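Visits & Days Out | Homes, Workshops, Makers
Print this page | E-mail this page
Last updated: Nov 18, 2018

I have wanted to see inside the Jorano building in Gokville ever since they moved out there, and when the open day finally came around I was at the door before they had the sign up. If you like furniture, storage, folding, hanging, stacking or any of the small stuff that makes a room work, this is your kind of afternoon!

You start in the long hall, where the tables are. I could have stayed there the whole visit. Every top is bare so you can get your hands on it, and people do (there was a lot of stroking going on, mine included). The Arero range has the first half of the hall to itself, mostly chairs and a very handsome bench, and then it's tables all the way to the far doors. The guide sheet lists 206 pieces on the ground floor alone. I gave up ticking them off pretty early and just wandered.

Past the tables come the activity rooms, which are carpeted and much quieter, and where the talk is all about cloth and what to keep it on.

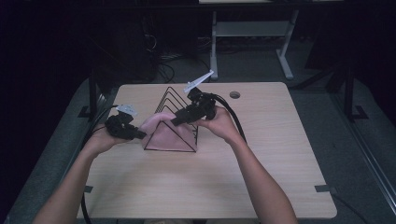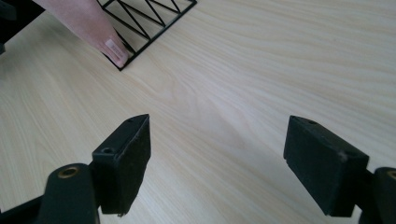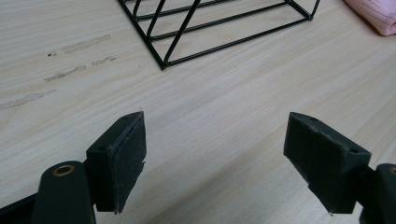 Wood tops are my weak spot, I admit it. We have a dark one at home that shows every crumb, and I've been arguing for something paler for years, so I walked through the activity rooms mentally swapping ours out. The top with the black wire rack and the pink cloth on it is very close to what I want: light, with fine wavy grain, and in the wide view you can see the rounded corners too, a big plus in a house where everybody walks into the furniture. I also like a grommet hole, and that one has it well over to the right, which would suit our outlet perfectly. I wrote that down and underlined it.

The rack gave me ideas as well. I have one a bit like it in a cupboard, meant for plates, and it had never crossed my mind to put it anywhere near the linens. It's now on the shelf by the bathroom with washcloths in it and I'm very pleased with myself.

Upstairs is the Yoshida room, a small show of stools and trays. Go slowly in there! The trays nest so neatly that I took one stack apart and put it back together twice. They had a try-it table for folding too, with a chart on the wall giving 5 ways to fold a hand towel. I knew two of them. The third one is a sort of envelope and I still can't get it right at home, but I'm working on it.

A few practical things. Parking is 15 minutes on foot from the entrance if the near lot is full, and it was full. Entry was free. They let in 300 people over the day, in groups, and ours never felt crowded except at the coffee stand, where the line went back to the coats. Get the almond cake if there's any left.

They plan to open again in December, with the upholstery room included this time. I've already put my name down for the morning group.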